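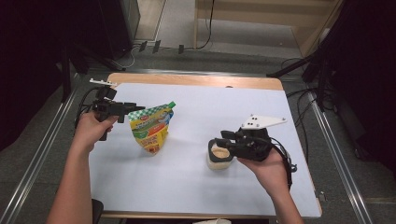 Spouted pouch and cream cup, on the paper.

I have been reworking how I store dry goods and snacks. The rule is simple: one container per item, and nothing goes back on the shelf without a lid or a cap. Pouches with a spout count as capped and stay in their original packaging.

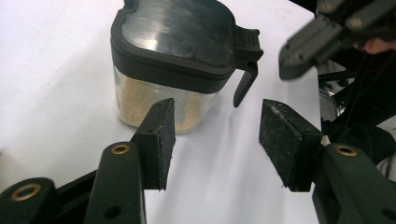 Powders are the hard part. They cake, and they get into any hinge left open while pouring. I moved mine out of bags in June, after Nidia Cabrera lent me three spare tubs. For the beige powder I settled on a clear, square-sided container with a dark lid and a side clasp, because the level can be read through the wall. The lid scuffs and holds dust, so it gets wiped before opening. Square sides also waste less shelf than round ones.
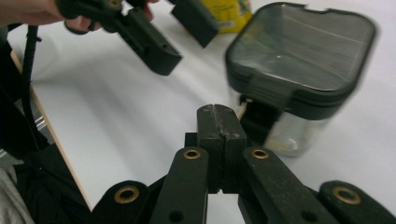
Last edited in June

The table gets cleared before anything is refilled. A white top shows spilled powder poorly, so I wipe it twice, first dry and then damp. Labels are next. Fill month on the side, never on the lid, as lids get swapped.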